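December 2017 — workshop notebook, big white table

Right, starting a fresh page as the last one is all glue recipes. The table has got away from us again and I want to write down what lives on it before Yuk-lan and I start shifting things for the Jalness job (they want the whole top clear, and they want it for a fortnight).

First job was drinks. I have asked everybody, including myself, to keep bottles away from the carved piece, and I'm now going to be a proper bore about it. Juice and old carving don't mix. Anything with sugar in it goes on the shelf by the door, cap screwed down tight.

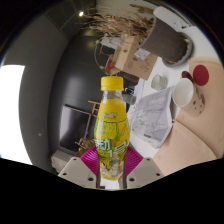
Yellow drink bottle with the green and yellow label, monitor behind.

Berhanu Moges reckons I'm fussing, but he wasn't here in September when a whole cup went over the Petkov drawings and we spent an afternoon blotting. So, shelf by the door!

Next, the board. I'd like it to stay flat and stay put, as it's a pain to lift on your own and the raised edge is just the right height to catch a sleeve. Things can be parked on it for a minute or two while you've got your hands full, but please not overnight. Mugs the same. The cream one with the brown ring handle seems to belong to the table by now, so I'm giving it a home next to the spray bottle and that's that.
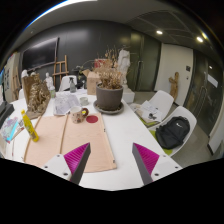 Papers: sort before moving. Yuk-lan wants them pressed under the 200 gsm card for a couple of days and I think she's right, they're too wrinkled to file as they are. Anything with lines on goes in the Hesus folder until we know better — do NOT bin the faint ones, those are usually the ones somebody comes asking for. The little white figure and the head should be wrapped separately. I've got 50 sheets of tissue left from the Jumance order, which ought to be plenty if we don't go mad with it.

The carved piece goes last, two people, hands under the base and never on the relief. I've cleared a space 95 cm wide on the lower shelf and lined it with felt.

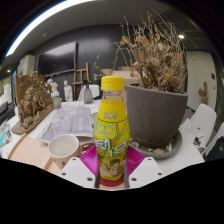

Crumpled plastic can go in the soft packing bag, it's still good for padding. Grey tray I'd leave until the end, it's handy for small bits while we're sorting and I always regret putting it away too early. Wipe down with a barely damp cloth, then dry straight after, and keep the spray well clear of the wood.

Still to do: ask Berhanu if the colourful sheet is his, find the lid for the felt box, more labels.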